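In praise of the old black cushion

There is a shop in Grolbridge, just past the bus stop, where you can buy a new seat pad for less than the price of a decent lunch, and I have walked by it most mornings since we moved here without once going in. My own pads are black, fabric-covered and well past their best, and I am fonder of them than I can sensibly defend.

We bought the first of them in 2000, when we had a table and very little to sit on. They have been knelt on, slept on by two cats, taken to the seaside and left out in the rain at least once. A seam gives way every winter or so, and out comes the needle. I like that hour at the table very much – the lamp pulled close, the radio low, a cup of tea going cold because I have forgotten it again.

What troubles me is how quickly we have come to see a bit of fraying as the end of a thing. A cover goes fuzzy at an edge and we start to feel ashamed of it when visitors come, as though we had been caught out. My mother would have trimmed the worst, folded the rest under and thought no more of it, and she was a far prouder housekeeper than I shall ever be.
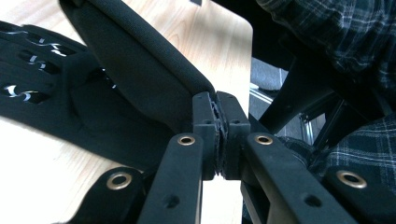

Tassanee Somboon wrote to me that I was being sentimental, that some covers are simply worn out, and that stitching into tired cloth only moves the hole an inch to the left. She had mended one of hers 5 times before she gave in and made a new cover out of an old coat, and it has looked better ever since.

I take the point, and I rather envy her the coat. But a new cover over the old padding is still mending to my mind, and a generous sort of mending too. All I ask is that we sit down with the thing first, turn it over, and have a proper look at where it has gone – before we set off down the road with our purses open. Mine is due another go before Christmas, and I have already put the black thread out.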